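About Clastum

Clastum makes a home trial service for two-armed and walking robots. If you are building a robot that is meant to work in people's houses, we test it in furnished rooms and tell you what it can and can't do there. We have been at it for seven years, and the work has stayed much the same: pick things up, put them away, write down what went wrong.

The company was started by Hauke Vogler, who had spent a long time repairing warehouse conveyors and wanted to work on machines that shared a room with a bed and a bin. The first tests were run in a rented flat on Runosau Street. We still have that flat, along with two others on the floor above, and between them they give us bedrooms, kitchens, a bathroom and a narrow hall that most robots dislike.

What we offer

Our main product is the Janelmont trial. It is a fixed set of 60 household tasks, each one run in a real room with ordinary furniture. Tasks range from opening a drawer to sorting items between shelf compartments. You bring the robot and someone who can operate it. We bring the rooms, the objects, the cameras and a test lead. At the end you get the full video, a table of results and a written report.

There is also a shorter version, the Kleinschmidt set, with 31 tasks. It leaves out stairs, doors and anything involving water. Customers tend to book it when a new hand or a new controller has just been fitted and they want to know whether it was a step forwards or back.

Both can be run with the robot working on its own or with a person controlling it from a distance. We report the two separately and don't mix the scores.

How we work

Rooms are set out from a written plan before each run, and the plan is the same for every customer. Objects are things you could find in any home: fruit, bowls, small boards, clothes, chargers. We don't clear the floor specially or move the bed. Cables are allowed, and the report says whether the robot was tethered.

A run that fails is logged as a failure even if the second try goes well. Some customers find this strict. We do repeat runs on request, and they go in the report as repeats.

Shelf tasks take up a good part of the day. They look simple, but the robot has to reach high and low from one standing position, keep its balance with one arm up, and avoid knocking whatever is already in the next compartment.

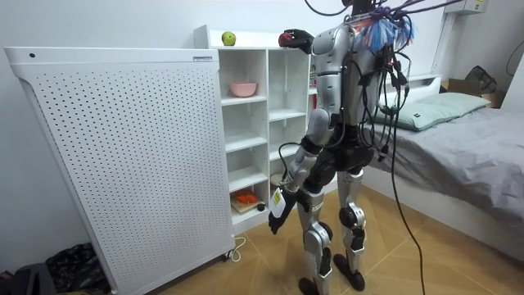 Janelmont customers are asked for comments after their report arrives, and one wrote that the shelf section was the part they had argued with most and then used most. They would have liked the reach heights listed in the booking pack, and since May they have been.

Booking

The rooms are open from 8 in the morning and a full trial takes three days. Please send us the robot's weight and standing height when you write, and tell us if it needs a hoist. Reports go out within two weeks. Video is kept for a year unless you ask us to delete it sooner.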